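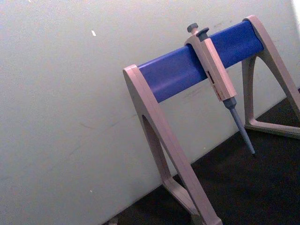 A single adjustable pipette on a stand with a blue crossbar.

The case against the pipette stand
By Ekrem Sezer
January 2023

Every supplier catalogue has a page for stands, and every year the page gets longer. Kurside sells a carousel. Miltura sells a carousel that charges things. Dhillon has one with a coloured clip for each person in the group, as if grown adults couldn't be trusted to know their own tools. I have been buying lab equipment for teaching rooms for long enough to be suspicious of any accessory whose job is to hold another accessory.

The argument for a stand goes like this. A pipette left lying on its side with liquid in the tip can let that liquid run back into the barrel, where it does no good to the seals. Hang it up and gravity is on your side. I accept that. It's a fair argument for not putting a pipette down with a full tip, which is a habit you can teach in one morning. Whether it is also an argument for spending $200 on a moulded bit of plastic is another matter, and the catalogues are keen that you don't separate the two.

I've also heard that stands keep benches tidy. Maybe they do in other people's labs. In mine, a stand with six places attracts six pipettes, two of them out of calibration, one with a strip of tape on it that says DO NOT USE in faded marker. They hang there looking official. A student in a hurry grabs the nearest one. I would sooner have the dud in a drawer, where it at least looks like something you should ask about.

Then there's the price. Clokby quoted us $597 for a rotating model last April and threw in a colour chart so we could match it to the centrifuge. I have never met a result that was improved by a matching centrifuge. For $2,000 you can get a decent start on a set of pipettes, or have the old ones serviced properly, and the servicing budget is always the first thing to be trimmed when somebody falls for a nice stand.

So what would I put up with? Something close to the plain bar type: two splayed legs, a rail between them, hang the thing up and walk away. It has no base tray to collect grime and no numbered slots. You can wipe under it. If it falls over, you pick it up.
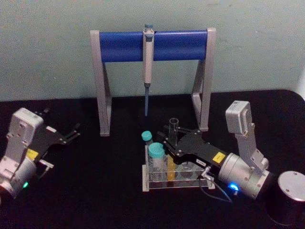
The plain bar type at the back of a black bench, pipette in the middle of the rail.

Even then I have complaints. A rail lets you hang a pipette anywhere along it, so people crowd them all to one end and wonder why the stand feels tippy. A stand shoved back near the wall means reaching across whatever you're working on, sleeve and all. And clearance matters more than the brochures let on. Look at how far the bottom of the pipette sits above the bench, then remember that a long tip is going to want some of that room. I've seen stands where a fitted tip brushed the surface every time, and the cheerful answer from the sales desk was to take the tip off first. Well, yes. We could also do that and lay the pipette in a drawer.

My other grumble is with the way we talk about this stuff. A new technician gets shown the stand before being shown how to set a volume. I've watched people treat an instrument like china when it's hanging up and then slam the plunger down to the second stop as though they were stapling a fence. The bad technique does far more harm to the measurements than a night on its side with no tip on.

I did approve one order this year, for two bar stands, the cheapest on the list. I'm told they are very popular. I still keep mine in the drawer.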